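The Catmont on Approval

The leaflet said thirty days on approval, and I had read it so many times by then that it had gone soft at the folds. Catmont desktop arm, kit form, 399 pounds, return it in the box if you don't get on. I'm the sort of person who never returns anything, so I should have known how it would go.

It came to Mirklow on the early van. My sister signed for it because I was still in my dressing gown, and then she stood in the hall reading the label out loud. "Some assembly," she said. "How much is some?"

There were 546 parts. I know because the booklet told me so on page one, quite proudly, as if it were the number of rooms in a palace. Most of them were screws. I tipped them into a muffin tin and got started, and my sister went off to Lellow on the bus and told our mother I'd bought a crane.

I'd told everyone it was for the shop. I mend toys, mostly bears, and I had this idea that an extra hand would be useful for holding things still while I sewed. The leaflet was very keen on extra hands. But I think really I wanted something in the workroom that moved. It had been quiet in there since April, when the dog died, and the radio only goes so far.

The first evening it did nothing at all. The second evening it did one thing, a sort of bow, and then it made a noise like a coffee grinder and I pulled the plug out. I rang the helpline. A nice woman at the Moussa depot, who sounded as if she was eating toast, asked me whether I'd set the elbow before the wrist.

"Does it matter?" I said.

"Oh, love," she said.

So I took it all down to the shoulder and set the elbow before the wrist, and it took five evenings, and my dinners were toast as well. My sister came round and held the torch. She'd stopped calling it a crane and started calling it "your friend", which I pretended to mind.

What I hadn't expected was how careful you get. You learn which joint is sulking from the sound it makes. I caught myself saying sorry to it when I knocked the table — out loud, with the window open! And I stopped thinking about the thirty days, until I looked at the calendar and saw there was one left.

I cleared the bench that night and gave it a proper test. I used the green LEGO board, and the patchwork ball I'd restuffed for a little boy down the road, and I typed in the whole routine from the back of the booklet, all the way to the last line. Then I pressed the key and put my hands in my lap.

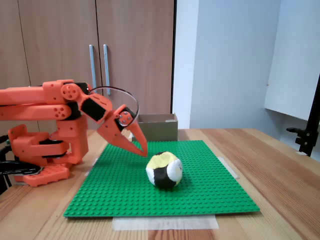 The Thirtieth Day

"Well?" said my sister on the phone. "Is it going back?"

I had the returns form in front of me. It wanted a reason, and there was a row of little boxes to choose from. Faulty. Unsuitable. Changed my mind. I looked for one that said the customer has been saying good morning to it, but they'd left that off.

"The post office shuts at half past," she said.

"I know when it shuts."

"You've still got the carton, haven't you?"

I had. I'd put a lot of wool in it.

She was quiet for a bit, and I could hear her kettle starting up. Then she asked if it could hold a teddy by the ear yet, because our mother had found one in the loft with its stuffing coming out, and if I was keeping the thing I might as well come over on the late bus and fetch him. I said I'd get my coat.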